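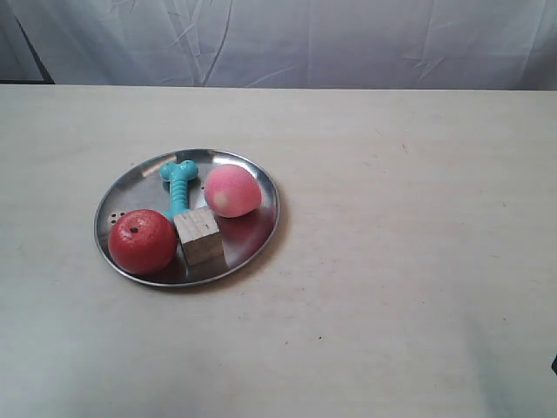

Photo: Tanvir Bandara

Section 4. First pick test (tabletop arm kit with Garkia software)

Simard's own quick-start sheet gives this job half a page. We found that optimistic, so take the steps slowly and believe what the arm does over what the screen says.

1. Clear the table and wipe it down. Grit confuses the depth reading more than the brochure admits.

2. Set a shallow steel plate to the left of the arm's rest position. Put a few things on it that differ in shape and surface. A wooden cube, a rubbery bone and a round toy fruit make a fair mix.

Note: The sales page says shiny metal is "no problem". Treat that as a claim to be checked. A polished plate throws the colour of an object back at the camera, and Garkia may draw its box around the reflection.

3. Set speed to 10 per cent. The factory setting is 37, too quick for a first run.

4. Close the two fingers and park them over bare table, well clear of the rim.

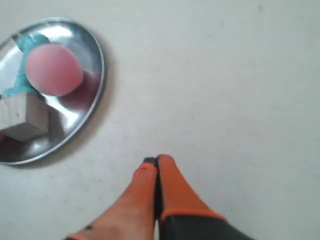
Trolledley Set-up Guide, Issue 3, page 37

5. Open the wrist view. You want the orange fingertips at the bottom and the pink item in full. If the plate runs off the left side, as it does here, jog the arm left before you save the position.

6. Press Detect and compare the list with what is really on the plate — ignore the confidence score.

Caution: Keep hands off the table while the arm is live. The soft tips don't make it a soft machine.

7. Run 200 picks and write down every miss yourself. The built-in log leaves out retries, which flatters the result.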